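Grarnix

Grarnix is a software package for planning and testing the movements of robotic arms in simulation. It was begun by Cristóbal Henríquez and first released in January under the name Listley. Motion planning, collision checking and scene set-up are handled by separate modules, which share one description of the robot and its surroundings.

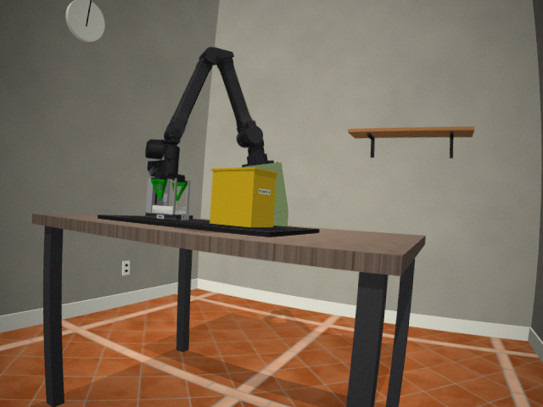 The collision checker treats each item in a scene as a simple solid, with extra detail added where the gripper must work closely. Walls and floors are included by default. A clear enclosure and a yellow box standing on the same board, as in the standard table scene, are entered as separate obstacles - the planner tests every link of the arm against both. The test suite holds 208 start positions.

Zoltán Medve later rewrote the path smoother, which had been slow on long movements.

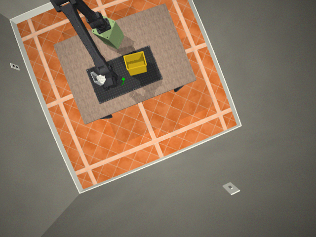
The new version limits each search to 53 attempts before reporting a failure.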